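July, equipment notes, 10:40

Budget morning, and a good one! Horgan quoted 2199 for the second gripper with the wide fingers, Ceslow 542 for a plain parallel pair that bolts onto what we've got. Still no lead time from Ceslow -- chase.

I'm leaning towards Ceslow plus spare fingertips (123 a set). Soft, floppy items like the flip-flop are where I want to spend our sim hours before we sign anything.
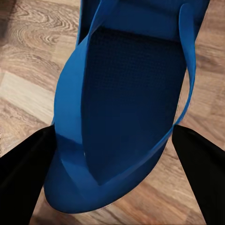 Arnar Ingvarsson thinks we can get up to 571 back on the old Citside mount. Lovely if so, that's the tips paid for. Ask him for the form.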